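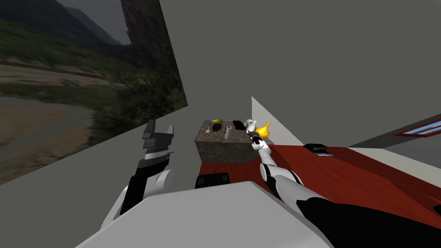

Prernix Releases Unified Print and Scan Driver for Older Office Devices

ARTHORPE — Prernix has released a single driver package that covers 40 of its discontinued printers and multifunction devices, the company announced in July. The package replaces the separate downloads that owners previously had to locate by model number, and it is offered free of charge from the Prernix support page.

The release applies to the Wondel line of inkjet and laser devices, which was sold mainly to small offices, schools and home users. Many of these units stopped working fully after recent operating system updates. In most reported cases printing continued, but the scanning function was no longer recognized by the computer.

According to the company's notice, the installer is 193 MB and detects the connected model during setup. Users may choose the complete package or a basic version that contains the print driver only. Scanning on the basic version is handled through the tools already present in the operating system. Resolution in that mode is limited to 300 dpi — a setting the company describes as suitable for letters and forms, but not for photographs.

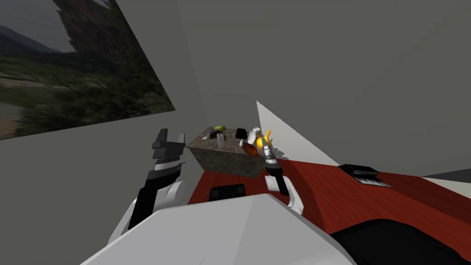
A paper towel roll, a lime and other small kitchen items on a speckled stone block.

Owners are advised to remove any earlier Wondel software before running the new installer. The printer should be switched off and its USB cable unplugged until the setup program asks for it. Devices on a wireless network may remain connected, although they will need to be added again under the new driver. Saved scan profiles are not carried over.

Testing was carried out by Sydorenko, a software services firm based in Arthorpe, over a period of 6 months. The firm reported that two models in the line still fail to copy double-sided pages when the paper tray is set to legal size. Prernix has listed this as a known issue and expects to correct it in a later update. No date has been given.

Fax functions are not included in the package. Customers who depend on fax should keep their present driver until further notice.

The older individual drivers will stay available for download through the end of the year. After that time, they will be supplied only on written request to the support office in Arthorpe.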